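Sheets, again

16 Dec 2019

I have never believed in fitted sheets. I grew up with flat ones, tucked in at the corners by a grandmother who had opinions about corners, and I went a long time without feeling that anything was missing. But the spare bed is bigger than the one I sleep in, Roos Dijkstra is coming to stay in January, and I was told by more than one person that a fitted sheet would "change my life." So I bought one. It is a Hedegaard, sage green, and the package promised a wrinkle-free finish straight out of the dryer.

Let me deal with that promise first. I followed the instructions. Low heat, out promptly, a good shake, on the bed within minutes. It wrinkled. It wrinkled in long soft lines from one corner toward the other, as if the whole thing had been wrung out by someone very tall. I pulled it tighter at the foot and the lines moved over. I pulled from the side and got a new set.

Kaj Eyvindsson, who sold me on the brand in the first place, says the wrinkles drop out after 3 washes. I asked how he knew it was 3 and he said he'd read it. I've done two so far. I'll report back, but I'm not expecting much from the third.

The other claim was thread count. The one I bought is 304, and on the shelf next to it was one at 900 for a good deal more money. I stood in the store feeling both with my thumb like a person who knows something about cloth, and I could not have told you which was which. There was also a set listed online at 1,209, a number so fussy that I suspect somebody made it up over lunch. My understanding is that the way you get numbers like that is by counting every little strand twisted into the yarn, and at that point you might as well count the molecules. I bought the 304. It feels fine. It's smooth, it doesn't shine, and it's a color I can live with.

Color was another argument. I wanted white. Bendik Öberg said white sheets against a white wall would make the room look like a clinic, and he does have a point about that room. The walls went white two years ago and I haven't hung a thing on them. 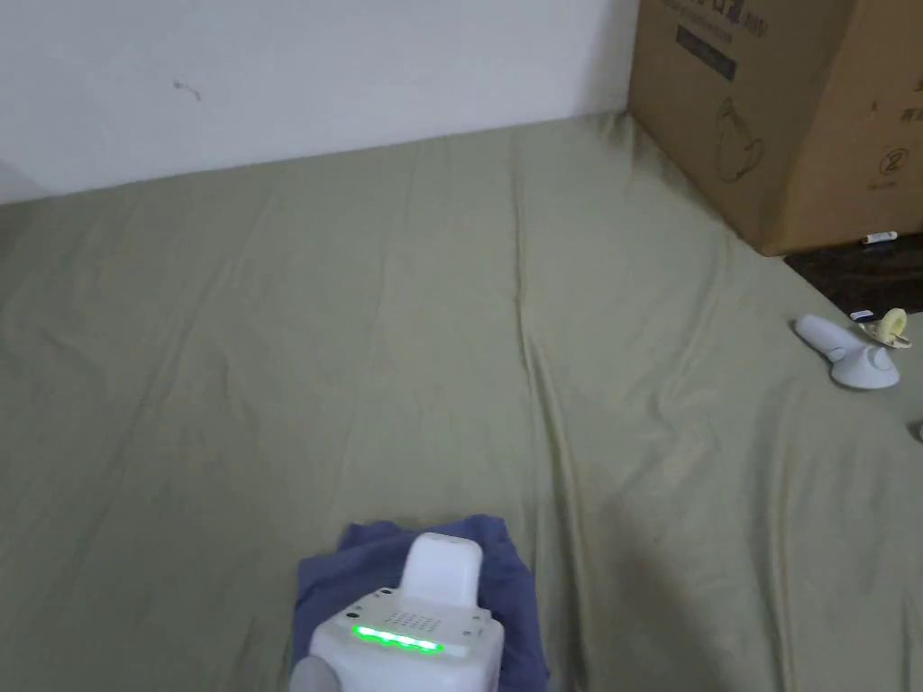 What I did not think about was mattress depth. The label says "fits most mattresses," and I'd love to know who went around measuring most mattresses. Ours is a Prummont, bought in a sale, and I suppose it is on the thick side. Three corners went on politely. The fourth had to be fought. I got it under in the end by kneeling on the bed and lifting the corner with one hand, and as soon as I knelt on the opposite side it popped off again. A flat sheet has never once done this to me. A flat sheet just lies there, and if it comes loose you push it back in.

I tried the sheet clips people recommend, the elastic ones with little metal jaws. They hold, more or less. They also mean crawling under the mattress on all four sides every time you do the laundry, so I wonder what happened to the part where fitted sheets save time.

And then folding. I watched two videos. In both of them a calm person puts their hands into the corners, flips something over something, and ends up with a neat rectangle. I put my hands into the corners, flipped something over something, and ended up with a green ball. I know people who swear by this method (Leif Kvaran offered to come over and show me, and I believe he meant it), but my closet has a door that shuts, so the ball can stay a ball.

To be fair to the thing, it is comfortable. I took a nap on it on a slow afternoon, for research, and woke up an hour and a half later with a crease across my cheek. No complaints about the fabric against the skin. It didn't pill in the wash either, and the green didn't run, though I'd kept it away from everything else just in case.

So Roos will get the fitted sheet, with a flat one over the top, and a second flat one folded on the chair in case she is a person of sense. If the corner pops off at night she can come and tell me about it at breakfast. I've kept the receipt. Hedegaard takes returns on washed bedding, or so the leaflet says, and I'll believe that one when I see the refund too.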